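Vedard Play Kitchen Group, minutes of the December meeting
December 3, 2018, back room at Haruna Hall 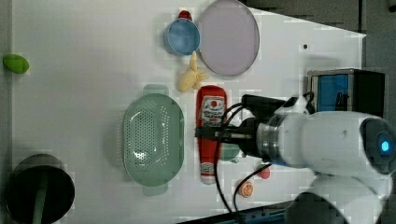 Hauwa Nwosu asked right away whether the colander was going to stay with the play kitchen or move over to the sand and water corner, as she has had three families ask for it at the water table since August. Adaeze Wike said she would love to see it in both places, and could we please just buy a second one? Agreed! Adaeze to buy a second colander, any color, as long as the holes are small enough that the little beads don't go through.

1. Last meeting's minutes
Read and accepted with one fix. The shelf labels were done by Hauwa, not by Adaeze. Sorry, Hauwa, and they look great.

2. The big sort
We have now been through every bin that came over from the Timano Street building. Final tally is 64 pieces kept, 38 passed on to the Wemero swap table, and one bag of broken bits thrown out. Everyone was really pleased with how much of it is still good. The plates and cups especially have held up so well, and the soft toys washed up better than anyone hoped (cold wash, inside a pillowcase, then flat on a towel overnight).

There was a long and very happy discussion of what counts as "kitchen." The bins had mixed food, dishes and animals together for years, and some of us went in wanting to split them all up. Hauwa spoke for leaving a few animals in with the dishes. The children feed them, she said, and a tea party with no guests is over in two minutes. Adaeze agreed and said the yellow plush should be first at the table. So the rule from now on: dishes and food on the two lower shelves, and a small basket of plush guests beside them. Cars, blocks and puzzle pieces go back to their own homes.

3. Bottles and packages
We talked about the ketchup bottle and others like it. The children go straight for anything that looks like what they have at home, and the squeeze bottles get more play than the fancy sets. We want more! Members are asked to bring in clean, empty containers from their own kitchens. Please:
- wash them twice and leave them open to dry
- glue the cap on if it is small enough to fit in a child's mouth
- no glass, no cans with a cut edge, nothing that held cleaning products
- leave the labels on, the labels are half the fun

Question from the floor about nut butters. After some back and forth we decided no nut butter jars at all, even washed ones. Adaeze will add this to the sheet on the door.

4. Play food
The orange slice got a lot of love this time. Hauwa would like to build a whole fruit stand around pieces like it, with a scale and paper bags, and she has already drawn a plan on the back of an envelope, which was passed around twice. It would go under the window where the dress-up rack is now, and the rack would move next to the coat hooks. We all liked it. Money is the only catch. The Vedard fund has 46 dollars left for this year and the wooden crates Hauwa found are 40 dollars for the set. We voted to go ahead and buy the crates. The scale will have to wait, unless somebody has one in a closet.

Felt lettuce: still wanted. Two people offered to sew. Pattern to be shared by email, and please use the thick felt, the thin kind turned into string last time.

5. Cleaning
Plastic pieces to be washed on the first open day of each month, in the hall sink, with the ordinary dish soap. Colanders need a brush for the holes. The brush has gone missing again. If you took it home with the coffee pot, no hard feelings, just bring it back.

We also went over the drying question. Cups put away upside down while damp were getting a smell, so cups are to be dried on the rack right side up and then wiped out by hand before they go on the shelf. Plates can be stacked as soon as they are dry to the touch.

6. Open play morning
The next one will have a pretend breakfast theme. Ideas called out during the meeting, in no order: a menu board the children can draw on, order pads, aprons in small sizes, a "closed for naps" sign, real oats in a tub (this was turned down, see the great rice spill), and a table set low enough for the under-twos. Adaeze will do the menu board. Hauwa will look after the low table and is thrilled about it. Anyone who can sew three or four small aprons, please talk to her before you leave.

7. Anything else
The Haruna Hall key is to go back on its hook after every use and not into a pocket.

A family new to the group wrote to say their daughter now makes "soup" for everyone at home with a cup and a sock. Read out loud to much applause.

Thanks were given to everyone who stayed late for the sort, and to whoever brought the lemon bars.

To do
Adaeze: second colander, door sheet, menu board
Hauwa: crates, low table, fruit stand plan copied neatly
All: clean empty bottles and packages, look for a scale, look for the brush

Meeting closed after the tables were folded. Next meeting same room, bring your own mug.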